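Keep the Old Tower

My sister-in-law Houda Benkirane bought a new computer in February, and by the time I heard about it the old one was already out on the curb. I'm still a little sore about it. I would have driven over!

I know how this sounds. I'm the guy with a basement. But I think we've gotten way too quick to call a computer dead, and I think most of us (me included, for years) do it out of plain boredom. The thing gets slow, we get annoyed, there's a sale on, and off it goes. We'd never do that with a car. My neighbor Gus Pettigrew has a pickup that needs a talking-to every morning and he wouldn't trade it for anything.

What I love about a desktop tower is that it was made to be opened. You take off one panel and there's everything, laid out like a kitchen drawer. The first time I did it I was scared to breathe on it. Then I watched Consuelo Pacheco swap a power supply on her dining table while arguing with her son on the phone, and the fear kind of went away.

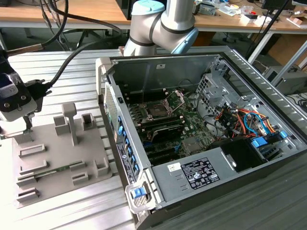
A desktop tower on its side with the panel off and the CPU socket open.

Now try that with the skinny laptop I'm typing on. I priced a repair for it last month and the shop wanted $200, and that was before they'd looked at the screen. Half of what's in there is glued down. I paid extra for thin, and I can't tell you one time thin has helped me.

People tell me the old machines eat more power, and fine, some of them do. People also tell me their time is worth something. Sure! But I've seen how I spend my evenings, and an hour with a screwdriver isn't stealing from anything great. I put $100 into my own tower two winters ago, memory and a drive, and my kids do their homework on it every night.

I'm not saying keep everything forever. Some of it really is done. I just wish we'd take the side off and look first, or ask around before trash day. Houda, if you're reading this, the monitor is still in your garage and I'd like it, please.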